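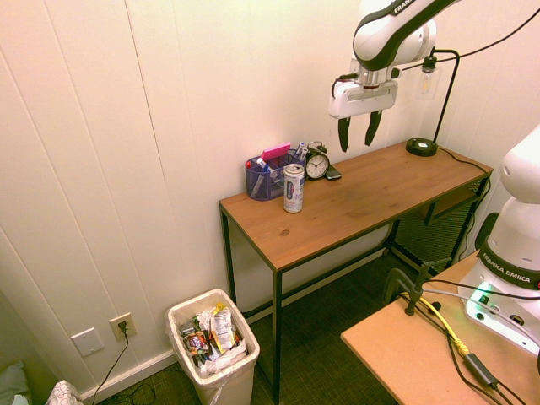

Site visit report: Wekell cash center, Grernum
Visit date: August 18, 2023

The Grernum center sorts and recirculates banknotes for commercial banks in the region and holds part of the reserve stock on behalf of the central bank. The visit covered the receiving hall, the sorting floor and the settlement office. The vault was seen from the outer corridor only. Our host was Manuela Tedesco, head of operations.

Receiving
Deposits arrive in sealed bags, each with a declared value. The depositing bank is credited on the declared value the same day, and differences found during the count are corrected the next morning. Tedesco put the share of bags with any difference at 2 percent, most of them single-note errors. Bags from the Messina branches are kept on a separate line under an older contract that requires a full count before credit.

Sorting
Notes are checked for authenticity first and fitness second. Fit notes are strapped and returned to circulation. Unfit notes are shredded on line, and suspect notes go to a reject pocket for manual review. The fitness threshold for the smallest denomination was loosened in April after a delay in deliveries of new stock. The effect on the shred rate was clear on the charts we were shown, but the center does not yet know how much of it will reverse when those notes come back a second time.

Volume is down on last year. Tedesco's view is that higher deposit rates have pulled household cash back into accounts, which raised inflows in the spring and has reduced them since. Demand for large notes has fallen further than demand for small ones. Average balances held overnight by the client banks are also lower, as idle cash now has a visible cost.

Settlement
Wiroj Duangkaew took us through the settlement cycle. The office runs on Uson, a ledger package that replaced a set of spreadsheets. It posts nearly 300 entries on a normal day. The cutoff for same-day value is one hour before the central bank's own window closes. Late orders are priced at the overnight lending rate plus a fixed handling charge.

Questions raised
We asked whether the charge for late orders would follow the policy rate down if rates are cut. Duangkaew said the contract links only the lending component, and the handling charge stays fixed for the full term of 7 years. A copy of the fee schedule was requested and will be attached when received.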